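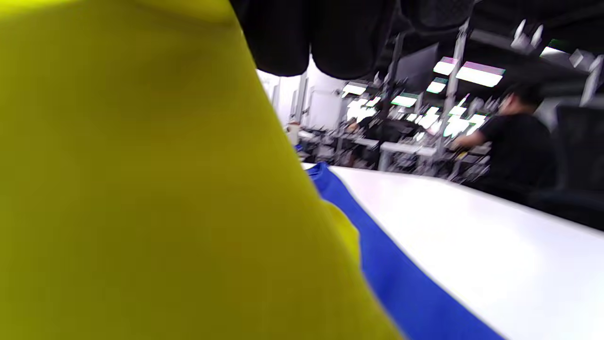

Kuldale is getting its laundromat back! I got the word from Maeve Doherty herself, standing in the doorway of the old Beddoe building on Wusteck Street with a paint roller in one hand and her phone going off in the other. She's signed the lease, the plumber has been, and if the water company does what it says it will, the doors open in February. I've had yellow and blue on the brain ever since, because those are the colors she wants for the sign, the walls and the front door. It'll certainly be easier to find than the last place.

For anyone who moved here recently, the last place was Beddoe's, and it closed when Ifor Beddoe's knees gave out. He ran it for longer than I've been writing this column, and he did my comforters every spring and never once lost a sock (I lost plenty on my own). After he locked up, those of us without a washer at home had to drive out to the strip by the highway, which is 8 miles each way and has a parking lot I wouldn't wish on anyone. My neighbor downstairs doesn't drive at all. She's been washing sheets in the bathtub, and she's not a young woman.

So people have opinions, as you'd expect. The one I hear most is about price. Maeve says a regular wash will be $4, soap not included, and the dryers will run on quarters or a card. That's a bit more than Ifor charged, and a bit less than the highway place the last time I was out there with a pocketful of change. She's also planning a drop-off service, where you leave your bag in the morning and get it back folded by 6 p.m., and I can tell you right now that I'll be using that one more than I should.

The machines are coming from Weltex, and they're the front-loading kind. Ifor had top loaders and he's not convinced. "You can't throw a towel in late with those," he told me, when I caught him on his porch. He did say he's glad the lights will be on again, and he's let Maeve keep the long folding tables, which were sitting in his garage under a tarp. 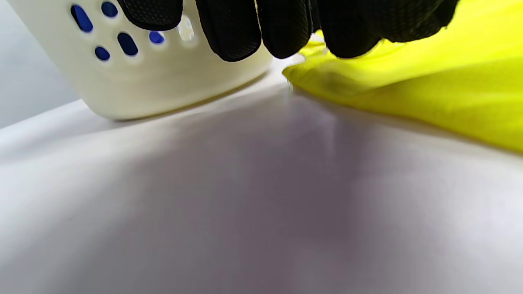 She's keeping the bulletin board too, the one by the back door with the lost cats and the guitar lessons. I asked about the bench out front and she said it depends on the sidewalk permit. The town wants 4 feet clear for strollers and wheelchairs, which is fair enough, but the old bench stuck out a good way past that. She may go with a shorter one. If you have feelings about the bench, and I know a few of you do, she'd like to hear them before she orders anything.

Parking is the other thing. There are the spots behind the building, shared with the shoe repair, and then there's the street, where the meters stop at 8 in the evening. The laundromat will stay open later than that, so my advice is go after supper and save your quarters for the dryer. Maeve hasn't settled on a closing time yet. She's thinking 10 p.m. to start, later if enough people turn up.

The work inside has cost more than she planned. The floor had to come up along the back wall, where a pipe had been dripping since 2000 or so if you believe Ifor (he says he told the landlord at the time, and the landlord says otherwise, and I'm staying out of it). The drain line is new now, and so is the water heater, which was delivered on a truck so long it blocked the whole street at lunchtime. I was stuck behind it with a sandwich going soggy on the passenger seat.

She's looking to hire two people, one for mornings and one for evenings, and you don't need experience, just a strong back and decent manners. Stop in and knock hard because the radio's usually on. There's a name contest going as well. The slips are in a coffee can at the bakery counter, and the winner gets free washes through the summer. I put in "Beddoe's Again," and Ifor says he put in the same thing, so we may have to split it.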